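Magazine > Travel > Where to Stay

Booking the Stodby Valley: How Room Rates Are Set in a Small Hill Resort

By Begoñe Tejada

January 8, 2023

Stodby lies at an elevation of 1,730 meters, at the end of a single paved road. The last stretch from the rail station at Plillotow is served by a bus that runs all year and by shared taxis that run when full. The town has 131 registered places to stay. Most are family guesthouses with fewer than ten rooms, and only a small share are listed on more than one booking site.

Prices follow the road and the weather. The high season opens in June, when the upper pass is cleared, and rates stay level until the first frosts. A second, shorter peak comes with the winter holidays. Between the two, owners set prices week by week, and the same room may be sold at two different rates on the same night depending on where the guest booked it.

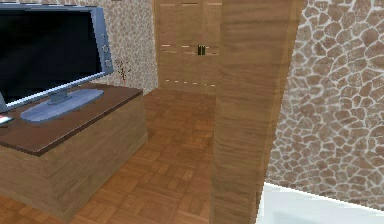 Room categories in the valley are not regulated. A "standard" room at one address may match a "superior" room at another, and the difference is often a matter of fittings. A television on a low cabinet with a dark brown top and lighter wood-grain sides is the kind of item that moves a room up one level on a listing, although it has little effect on the night's sleep. Heating, water pressure and the side of the building the room faces matter more. Listings seldom mention them, and travelers should ask in writing before paying a deposit.

Clekik, the booking service most used in the valley, shows the room rate first and adds the local tax and cleaning charge on the payment page. Mendonça, a smaller agency with an office beside the bus stop, quotes a single figure with all charges included. Comparing the two requires going as far as the payment page on Clekik. For stays of 7 nights or more, Mendonça is usually cheaper. For one or two nights the results are mixed.

Deposits also differ. Guesthouses that take direct bookings tend to ask for the first night in advance and the rest in cash on arrival. Refund terms are set by each owner. A cancellation caused by a closed road is treated as the guest's own in most contracts, so a flexible rate is worth its higher price in winter.
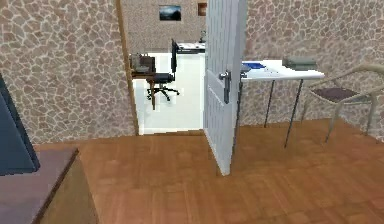

WHERE TO STAY

The lower town is the practical choice for short visits. It is close to the bus stop, the pharmacy and both grocery stores, and most addresses can be reached on foot with luggage. Traffic noise is steady until late evening.

The upper town is quieter and has the better views, but the climb is steep and taxis charge extra for it. Several guesthouses there close from the first snow until spring. Walkers heading for the ridge trail, which tops out at 2,323 meters, save an early start by sleeping on this side.

Related articles
Plillotow by Rail: Timetables and Transfers
Reading a Hotel Cancellation Policy
Ridge Walks Above Stodby
Mountain Buses in Winter

Contact the travel desk | Copyright 2023 | Back to top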